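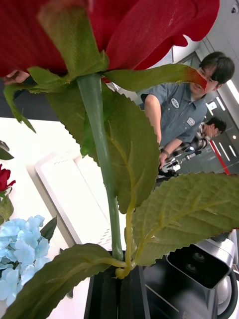
Nayeli Alvarado thinks I'm wrong about planners. Her note, which came in after my last column, says that any stack without an explicit grasp planner is a slot machine, and that I've been pulling the handle so long I've mistaken it for engineering.

Fair. I have pulled the handle a lot.

But let me defend the slot machine for a minute. We ran the Birkmont planner on fake flowers for most of a winter. It is a lovely piece of software. It wants a mesh, a friction cone and a collision model, and once it has them it will give you the best grasp on an object that doesn't exist. Our rose mesh had 1,919 faces and not one of them bent. Fabric leaves bend. The planner would see a leaf in front of the stem, declare the stem unreachable and return error 998, a number I can now spot across a room.

A florist, meanwhile, just shoves the leaf aside. 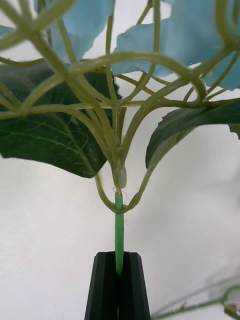
And shoving is the thing our tools have no word for. In Hedulwood, the config language we all inherited, contact is either "grasp" or "fault." There is no entry for "brushed a hydrangea, carried on." I asked for one in August. The ticket is still open and has gathered 20 comments, mostly about what to name it.

A learned policy doesn't need the word. It watches people push through leaves and it pushes through leaves. It also, now and then, goes for a perfectly good stem with total confidence and closes on air two inches to the left, and when you ask why, you get a heat map. Nayeli would like me to mention the heat map. I've mentioned it.

Where I give ground is the logs. When the planner fails I know which line failed. When the policy fails I have a feeling, and feelings are hard to put in a bug report — I've tried, and it came back marked "needs steps to reproduce."

So we keep both, and they bicker. The policy proposes, a stripped-down Birkmont checks that the arm won't hit the table, and Ticona records who overruled whom. Nayeli calls this a slot machine with a seat belt. I'd like the seat belt to run faster.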